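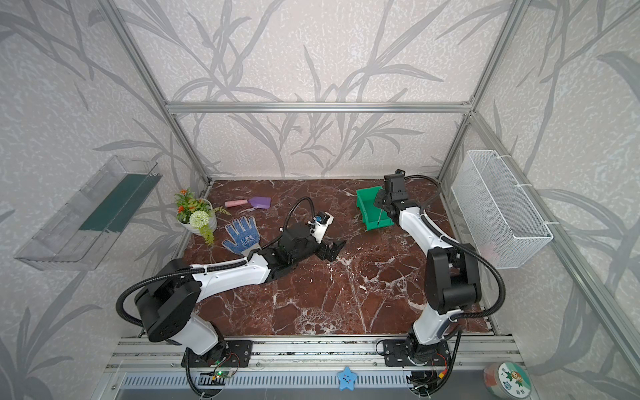 **PARA DIVULGAÇÃO IMEDIATA**

# Mallstead abre biblioteca de ferramentas em Prunow e pede de volta os berbequins emprestados em 2019

**Prunow, 7 de agosto de 2025** – A cooperativa Mallstead anuncia a abertura ao público da sua biblioteca de ferramentas, instalada no rés-do-chão do antigo mercado Harkasik. O princípio é o de qualquer biblioteca: leva-se, usa-se, devolve-se. A parte do "devolve-se" foi a que mais tempo ocupou nas reuniões preparatórias.

O projeto nasceu de um inquérito feito em junho aos agregados familiares da vila. Dos 3.848 questionários distribuídos, regressaram 3.262, uma taxa de devolução que a cooperativa gostaria muito de ver repetida com as aparafusadoras. Entre os inquiridos, 67 por cento admitiram possuir pelo menos uma ferramenta que usaram uma única vez. Questionados sobre a utilização, muitos responderam "prateleira" e deram o assunto por encerrado.

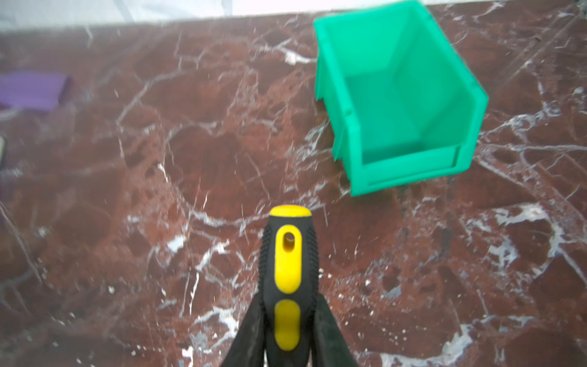

A inscrição é gratuita para residentes e cada sócio pode ter dois artigos em casa ao mesmo tempo, por um período máximo de dez dias. O catálogo inclui ferramentas manuais, escadotes, lixadeiras e uma máquina de cortar azulejo que já conta com lista de espera, apesar de ninguém na lista ter ainda comprado azulejo.

"As pessoas acham que precisam de um berbequim, mas precisam de um furo na parede, e às vezes nem isso, porque o quadro acaba encostado ao rodapé", afirma Stela Anghel, coordenadora da Mallstead. "Queremos poupar-lhes dinheiro e espaço na despensa. Quanto às discussões conjugais sobre a localização do furo, fazemos o que podemos."

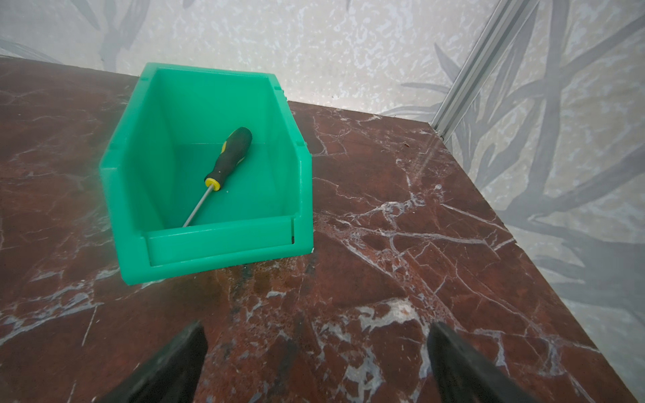 A manutenção fica a cargo da Kotian, oficina de reparações com porta aberta na mesma rua, que verifica cada peça no momento da devolução. O regulamento prevê o desgaste normal. Não prevê o uso de chaves de fendas como escopro, alavanca, abre-latas ou misturador de tinta, modalidades que o responsável da oficina, Narayanan Murthy, diz reconhecer à distância.

"Uma chave de fendas conta tudo sobre o último mês de quem a levou", explica Murthy. "Não faço perguntas. Limpo e torno a arrumar."
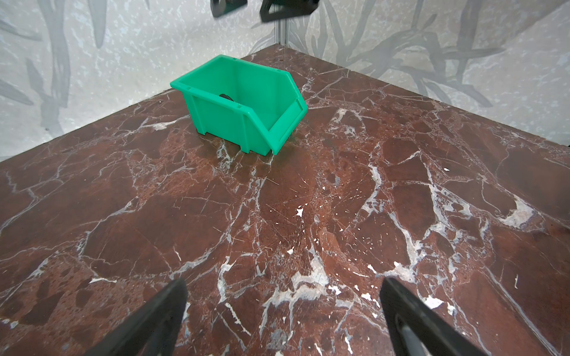 Quem preferir aprender antes de estragar pode inscrever-se nas sessões práticas de fim de tarde. As primeiras tratam de torneiras que pingam, estores encravados e portas que só fecham no inverno. Há também uma sessão sobre montagem de móveis, para a qual se pede aos participantes que tragam o manual de instruções, mesmo que venha ainda dentro do plástico.

A Mallstead aceita doações de ferramentas em bom estado. Os artigos pertencentes a vizinhos devem ser entregues, em primeiro lugar, aos vizinhos.

**Contacto para a imprensa**
Stela Anghel, Mallstead
Antigo mercado Harkasik, rés-do-chão, Prunow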